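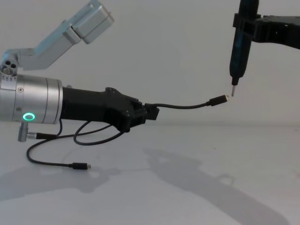

I gave up on paint swatches in February and just bought two gallons of a light gray called Ketwood for the back bedroom. The room is 207 square feet and I had already spent 20 dollars on sample pots. A plain light gray wall behind a white tabletop looks fine to me, and that is the combination I wanted for my desk.

Berhanu Birhane lent me his roller and an extension pole. The first coat went on patchy near the window — my fault, I skipped the primer there. The second coat fixed most of it. Trim is next, probably in March.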